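Search this forum... Advanced search Go

Re: Fixing desk legs on a plank floor
February, posted by sgruber

Four-person office, brown wood-plank floor. The table has a pale beige wooden top and white legs, and it creeps when anyone leans on it. I fitted Rondex felt pads on Friday and they made it worse. Floor can't be drilled - rented.

korker_fan
Felt is for chairs. Use rubber cups, 2 mm minimum under load. Korker do a set.

Gronstead
Disagree. Rubber marks oiled boards. I lifted a cup after 20 weeks and the ring is still there. Cork discs, glued to the leg.

korker_fan
Oiled, yes. Lacquered, no. He hasn't said which.

sgruber
Lacquered, as far as I can tell from the lease. Each leg foot is 235 mm in from the end of the top, and the span between the back pair is 186 cm, if that matters.

Gronstead
It does. A long span flexes and walks the feet outwards. Pads won't cure that. Fit a stretcher bar between the back legs first.

sgruber
No bar supplied, but the frame has threaded holes on the inside faces. I'd prefer to keep the underside clear.

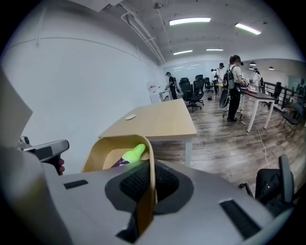 The table stands well out from the wall, so pushing it back against something is not an option either. I'll try cork on two legs and rubber on the other two and leave them for a month.

korker_fan
Put the rubber on the side people lean on.

Gronstead
Opposite side. And fit the bar.

Severin Gruber (sgruber)
Noted, both.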